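Tidying up, slowly
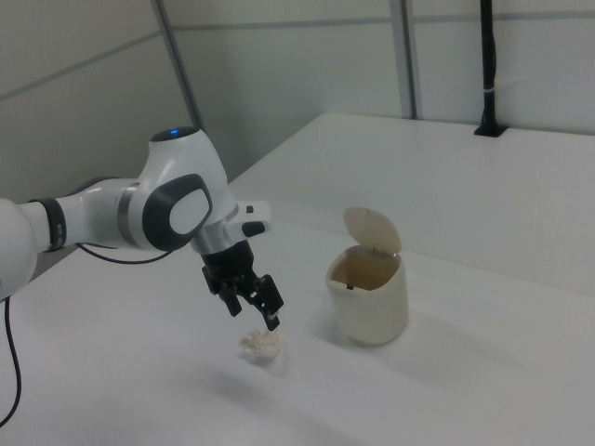

Can a robot clear up a room by itself yet? Only in part: single jobs such as putting waste in a bin are within reach, but a whole room still needs a person nearby.

At Randness, Fadime Gezer's group ran 300 pick-and-drop trials on light waste. Of these, 53 failed, 18 of them at the grasp. Soft paper changes shape under the fingers, and the planner must then estimate its outline again. Trials with cloth begin in November.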